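Skuketti Handheld Kit - Club Set-Up Guide
Section 4: Your first table task (pencil into the rack)

Last updated 1 May 2025

By now you should have both grippers out of the crate and plugged in (Section 3 if you haven't). This is the part I like best, because you finally get to pick something up! I wrote these steps for new members of the Skoltdale robotics club, but they should work for anyone with the same kit and a table to put it on.

We start everyone on the pencil task. It sounds too easy, and then you try it and the pencil goes skating off across the board. Give yourself a whole meeting for it.

Before you start

You need the left and right grippers, the white board, the wire rack and one pencil. Hex pencils are kinder to beginners than round ones. Clear everything else off the board - erasers, phones, snacks, all of it. The tracking software (we use Skimaveck) doesn't care about your snacks, but whoever sorts the recordings later on will.

Setting up the table

1. Lay the white board flat on the table and push down on each corner. If one rocks, slide a bit of card under it.

2. Stand the rack on its legs toward the back of the board, a little to the right, with the long side running left to right.

3. Put the pencil down near the middle, at a slant. Change the slant between tries or you'll only get good at one angle (ask me how I know).

4. Run each gripper cable back and down along the outside of your arm. Leave enough slack to reach the far edge of the board without a tug.

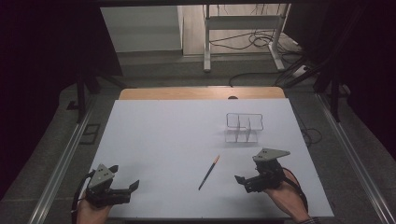 5. Open both grippers all the way and hold them over the near half of the board, fingers facing each other. We call this the ready position, and every recording begins and ends with it.

6. Hold still for 2 seconds, then press record in Skimaveck. Wait for the beep before you move.

CAUTION: Keep your free fingers behind the housing. The pads don't pinch very hard, but the hinge does, and it will find the soft bit of your thumb.

Doing the task

7. Close one gripper on the pencil near its middle. Go in low and slow. If you come down from too high, the pads touch the board first and the pencil rolls.

8. Lift it clear, then use the other gripper to turn it upright. This hand-over is where most people drop it, me included, for pretty much all of March.

9. Lower the pencil into either side of the rack and let go gently. If the rack starts to tip, stop and steady it with the free gripper.

10. Go back to the ready position, wait for the second beep and stop recording.

Note: A dropped pencil is fine! Keep recording if it lands on the board and pick it up again. If it goes on the floor, stop and mark the try as "reset" in the log.

How many is enough?

The target for a new member is 50 clean recordings, spread over 4 meetings. Please don't try to do them all in one go - your wrists get tired and the last ones come out sloppy. My own log says 174 tries to reach my first 50, so don't panic if your numbers look bad early on.

If something goes wrong

No beep: check that the volume is up, then close Skimaveck and open it again.

One gripper doesn't show on screen: unplug it at the computer end, count to ten and plug it back in. Still nothing? Swap the two cables. If the problem moves to the other hand, it's the cable, and spares are in the drawer marked Śliwiński.

Fingers feel sticky when they open: wipe the pads with a dry cloth. No spray cleaner, please, it makes them slippery for days.

Packing up is in Section 5.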